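From: Joar Lindholm
To: arm-users list
Subject: Re: Wrist fault on the Kallex during kitchen runs

On the Costwood side someone wrote:

> We see the wrist joint drop out with an overcurrent fault, always on
> the kitchen setup and never on the plain table. Log shows the trip
> a moment after the gripper closes. Restarting clears it. Has anyone
> else had this, and is it safe to raise the limit?

Yes, we had the same thing at Skollumora in December. Please don't raise the limit yet. We did, from 569 to 670 in the driver config, and the next time the arm got stuck it kept pushing instead of stopping. It bent a finger mount and shoved the whole play kitchen back on the bench. No one was within reach, but the gate was open, so I wrote it up as a safety matter.

The cause for us was the height of the counter in the planner. The model had the stovetop flush with the counter and we had measured it from the wrong edge. On low grasps the fingertips touched down before the arm thought they should, and the wrist took the load. It went through 282 runs without a trip because the early tasks only used the pot.

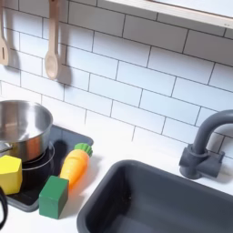
The trips started when we added the small food pieces. A carrot or a block lying on the stovetop needs a much lower approach than the rim of a pot, and then a small height error is enough. If you sort your log by object I would expect you to see the same pattern.

What we changed:

- put the limit back to 569
- measured counter, stovetop and sink separately, with the arm powered down
- cut the approach speed for the last part of the descent
- gate switch now wired into the stop circuit, it used to only give a warning on screen

After that we ran 99 low grasps in a row with no fault. I can't say it is fixed for good. We still get a trip now and then near the faucet, and I suspect that one is the cable at the wrist pulling tight. Isaksson has a longer cable on order for us.

Can you post which firmware you are on, and the joint current for the second before the trip? The fault line by itself doesn't say which direction the load came from.

Joar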